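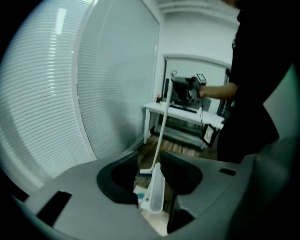

Comparing hand-held grippers in the small office at Hamgate.

Mar 23, 2018 — Our gripper comparison at Hamgate is well under way, and we wanted to share a little of it with everyone who has been kind enough to write in and ask! The question is a simple one, though it has kept us busy: which finger pads should go on the hand-held grippers for the Wihongi project, the softer ones from Dravton or the stiffer set from Flatik? Both have their fans in the building, and the talk over lunch has been lively.

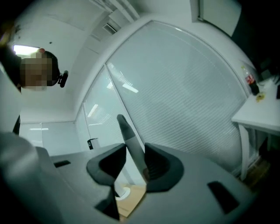 What we have so far

We have logged 3,649 grasps with the Dravton pads and 3,755 with the Flatik ones, all by hand, in sessions of 40 minutes (your wrists do let you know when it's time to stop). 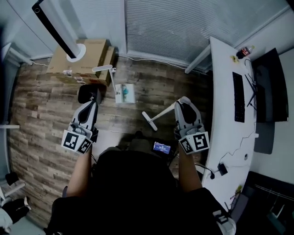

Choosing the things to pick up took us longer than we expected, and there are now 8 objects on the list. We wanted ordinary household shapes — long, thin, awkward to balance — and lamps have become a favorite. A white desk lamp lying on its side on the floor, with that long arm and the rectangular head at the end of it, asks a lot more of two grippers working together than a tidy little box does. The Dravton pads seem gentler on the thin parts, while Flatik's hold better on the heavy end, so we are not ready to pick a favorite just yet. The next round, with the cameras compared as well, is planned for September.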